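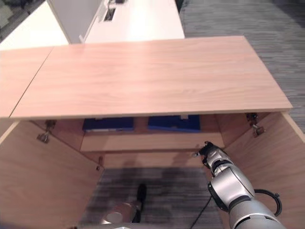 Open day at the Priren ground, Prumudport

13 October 2026

In September I visited the open day of the football club in Prumudport. I came with the early train from Jatby, and the walk from the station to the Priren ground took me 30 minutes, because I chose the wrong side of the river.

The tour was free, but one had to register at the gate. Our group went first to the main stand. It has 617 seats under the roof, and the guide told us that the club wants to keep this number, also if they go up a division. The other sides are for standing only. From the top row you see the whole field and a piece of the harbor.

After this we were shown the away dressing room. It is smaller than the home one, and the guide did not hide that this is on purpose. The showers were renewed in the summer. Children were allowed to try the referee's whistle, and they used this permission very much.

At noon there was a friendly match against Melnyk, two halves of 30 minutes. Melnyk pressed high and scored first from a corner. Priren answered with two goals after the break, the second one a nice low shot from outside the box, and it ended 2-1. The visiting supporters sang until the end and both teams went to thank them.

I bought a scarf and a bowl of bean soup. The line for the soup was long, so please go before the match if you are hungry. The last train back to Jatby leaves early in the evening, and I had to miss the penalty contest for it.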